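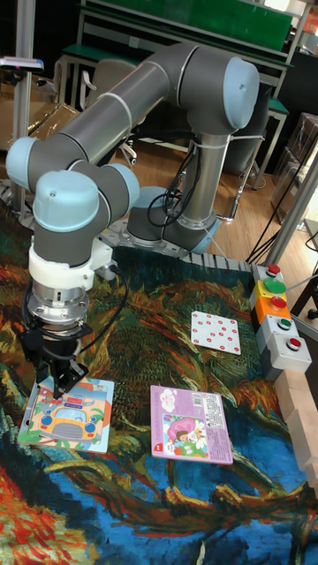

Early Learning Materials, handout 6
Stellan Bakke
June 17, 2022

Today: flat picture materials, ages two to four. Puzzles, printed cards, dot cards. How to set them out, what to ask, what to put away first. Bring your notes from May, the part on naming and pointing.

Read before next time: the Numley chapter on first puzzles, just the first half. Skip the history section.

Setting out
- few things at a time, flat, with space between
- the piece the child works on goes nearest the child
- counting material further back until its wanted
- slight angles are fine, don't line everything up like a shop shelf

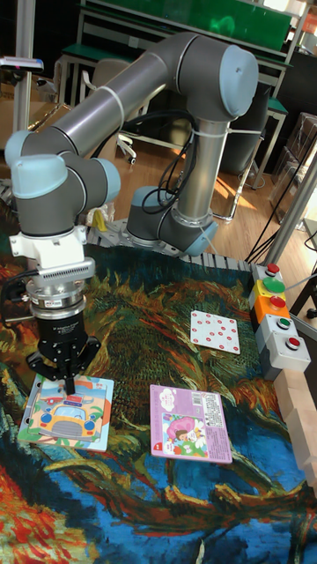
PUZZLES AND VEHICLES

Vehicles first. Nearly every child has a word for car before they have a word for shape or edge. Big plain subject, strong color. Yellow reads well against a busy background. Ask "where are the wheels?" before "what is it?" — pointing comes before naming for a lot of them.

Watch the hands. Whole palm, then fingers, then fingertips. Write down which, with the age in months. The Resivgate sheet has a column for this, please use it, last group left it blank and I had to guess.

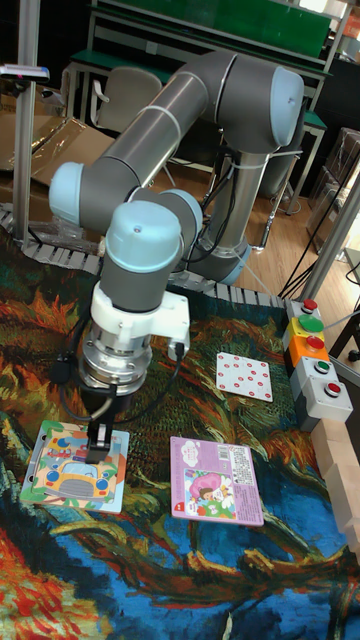
Dot cards are for seeing an amount without counting it. Start small, one or two dots, same color throughout so color isn't the clue. Rows help. The white card with red dots is arranged that way, so keep it for the older ones and let the little ones have scattered dots, low numbers. Don't say the answer. Wait. Longer than feels comfortable, then wait agian.

Picture cards with people: talk about clothes before story. Hat, shoes, coat. A pink hat gets you color plus object in one go. Small print on a card is for the adult, cover it with your hand if the child gets stuck on it.
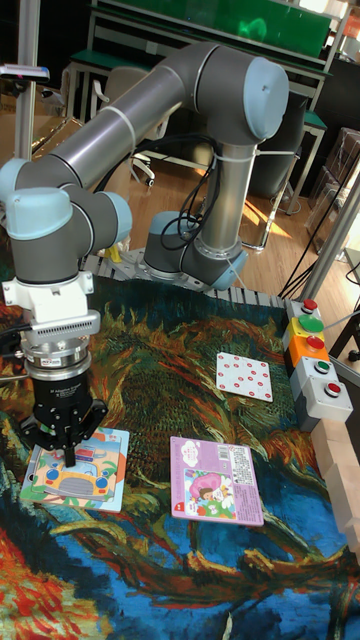
Fig. 4. Car picture, pink-bordered card and red-dot card set out on the table.

For the write-up: 200 words, one child, one material. Half the grade is the observation (50) and half the plan (50). No full names of children. Hand in at the Hastolora desk or to me.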